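Granite floor tile

Granite floor tile is a flat piece of natural stone, sawn from a larger block and used to cover floors in homes, offices, stations and other buildings.
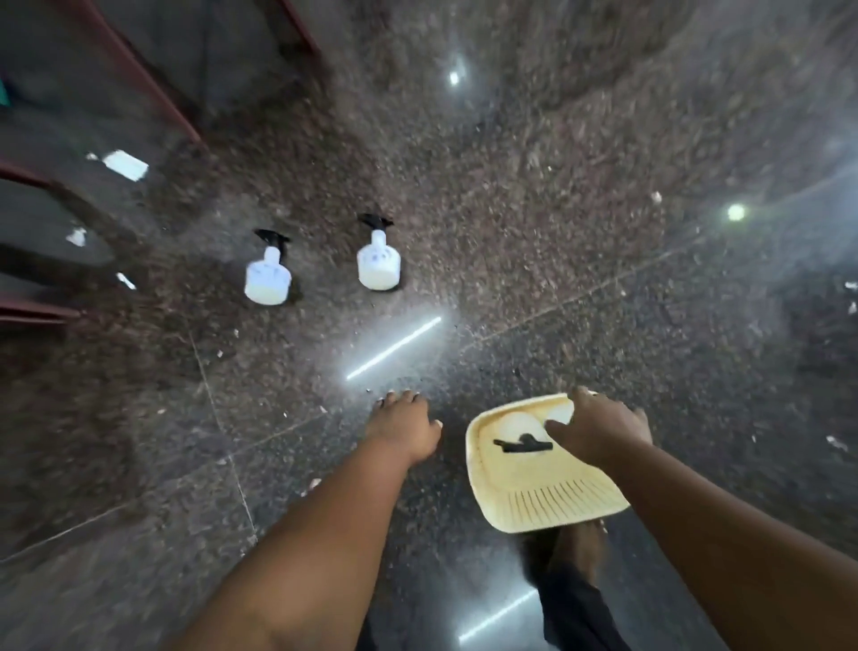 In the stone trade the word "granite" is used more widely than in geology. A geologist gives the name only to a rock with enough quartz and feldspar, formed when melted rock cooled slowly under the ground. Sellers also use it for gabbro, gneiss and other hard stones which take a good polish. Most of the so-called black granites are in fact gabbro or dolerite.

Production

The blocks are cut from the quarry wall with diamond wire, or are split along lines of drilled holes. At the factory they are sawn into slabs or into thin strips, and the strips are cut to the size of the tile. After this the face is ground with finer and finer abrasives. The back side is left as it came from the saw, so the mortar can hold to it. Many factories also cut a very small slope on the upper edges, called a bevel, which hides little differences in height between neighboring tiles.

Finishes

The polished finish is the most common indoors. It shows the grain of the stone and the full color. A honed finish is smooth but without shine. A flamed finish is made by passing a strong flame over the surface, so that small crystals break away and leave it rough. It is mostly used outdoors and on steps, where a polished stone would be slippery in rain.

Trade names

Names of granite are not regulated in many countries, and the same stone can be sold under several of them. The Odach quarry, opened for building stone, lists 646 blocks in its oldest surviving stock book, all of them under the single name "Odach Dark." The same material was later sold as Clavine and, for a short time, as Remitz Black. The stone writer Lachlan Paewai compared the three names in his handbook of dark granites and concluded that a buyer could not tell them apart after polishing.

Laying

The floor below must be flat and stiff, because the stone does not bend and will crack over a weak place. Tiles from different boxes are usually mixed before laying, as the color can change from block to block. The joints are kept narrow and are filled with grout. Large floors also need movement joints.

Care

Dust and sand should be removed often, as they scratch the polish. For washing, a neutral cleaner is recommended. Granite resists most weak acids better than marble does, but hydrofluoric acid, present in some rust removers, attacks it quickly. Oil can leave a dark stain in stone that has not been sealed.

See also: Terrazzo, Gabbro, Dimension stone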